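How do I find short, cheap books by authors from small countries?

Jayanthi Hegde
3/6/20

I run a reading group at the Ladefoged branch library. We want a summer list of translated fiction, nothing over 200 pages and all in paperback. Most lists I find online are long hardcovers by the same few names. Our library catalog doesn't let me filter by page count. Is there another way to do it?

Oluf Hauksdóttir

Go to the publisher instead of the library. Small presses put the page count on every book page. Movden has a translation series and most of the books are short. The one we read last August was 96 pages and everyone finished it, even the two who never do.

If you want the catalog route, ask the desk for an export. Ours gave me a spreadsheet of 366 titles with a pages column. I sorted it and nearly 40 fit what you are asking for. It took an afternoon to check which ones were still in print.

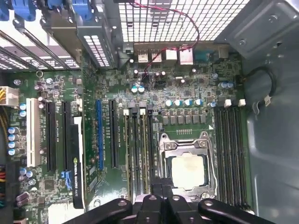
Check the number of copies before you settle on a title. Our branch had one copy of our first pick, and interlibrary loan took most of a month. Ask for large print at the same time if anyone needs it.

Clorgate

used bookstores. also look for novellas, search that word and you get short ones

Plorotia

Seconding novellas. Some are sold two to a volume, so look at the contents page first.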